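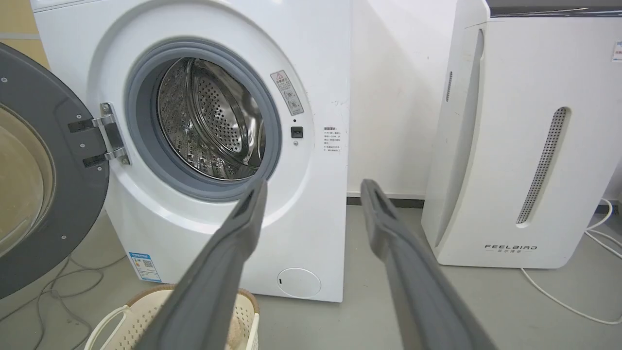 An afternoon at the Pitgate laundry rooms

I had been meaning to get over to Javimthorpe for the Pitgate open day ever since my neighbor told me about it, and in January I finally put on my good boots and went. The building dates from 1902 and you feel it on the stairs, but the laundry training rooms inside are as up to date as you could wish. The doors opened at 2, and I was there early enough to get a cup of tea first, which was very welcome after the walk from the bus!

Our guide was Oi-ling Tang, who has taught there for years and has a lovely, unhurried way of explaining things. She began with the front loaders, the part I had come for, as my own washer at home has been smelling a bit swampy lately. She talked us through the drum with its rows of little holes, and then the gray rubber gasket around the opening, where lint and hairpins and the odd coin like to hide. Her advice was to run a dry cloth around the fold after the last load of the day and leave the door open for a while. I have been doing it ever since, and I feel quite virtuous about it.

There was also a good long talk about the round filter cover down at the bottom of the front panel. A gentleman near me admitted he had owned a front loader for ages and never once opened his - I kept very quiet, I can tell you. Put a towel and a shallow dish down before you unscrew it, Oi-ling said, and take your time.
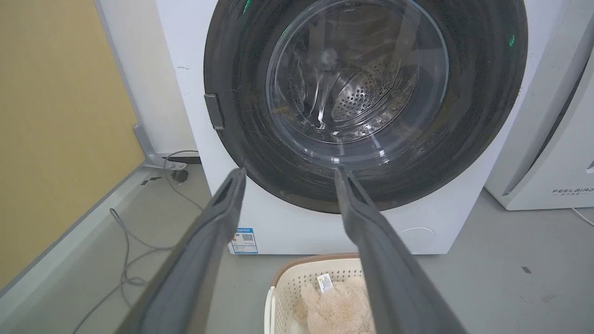

Getting there and what to bring

Take the 630 bus and get off at Nostard, then it's a short walk uphill. Admission is free, and Yee-man Pan at the front desk will find you a locker for your coat. The Lai tea room next door does a very nice ginger cake, though it closes early, so go before the tour if you can. I went home with two leaflets and a strong urge to clean everything in the house.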